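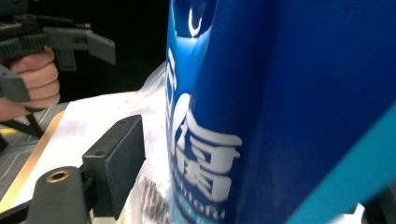
**¿Merece la pena la categoría de envasado para un club de instituto?**

Llevo el club de robótica con 21 alumnos y queremos presentarnos en junio al reto Skadport, categoría de envases. El reglamento pide coger 8 paquetes blandos y dejarlos en una caja sin marcar el plástico. La organización asegura que con las pinzas de mano se recogen 1.000 demostraciones «en pocas tardes» y que el modelo aprende solo. Me suena a folleto. ¿Alguien lo ha hecho con adolescentes de verdad?

*Imke Hollmann*

---

**Hui-mei Kwan**

Nosotros, el año pasado, y de pocas tardes nada: 7 semanas. Los chavales se cansan, cada uno agarra a su manera y luego hay que tirar la mitad. El envase brillante es lo peor, porque los reflejos cambian con cada lámpara. Mi consejo es que empecéis con un solo paquete y dos alumnos grabando siempre igual. Si con eso no sale, más datos no lo van a arreglar. Y pedid por escrito qué entienden por «marcar el plástico», que a nosotros nos descontaron puntos por una arruga.

---

**trandelton**

Yo me apuntaría a la de siguelíneas y listo. La de envases la ganan siempre los que tienen dinero.

---

**gronunen_taller**

No siempre. Pero revisad los tornillos de los dedos antes de cada sesión, se aflojan.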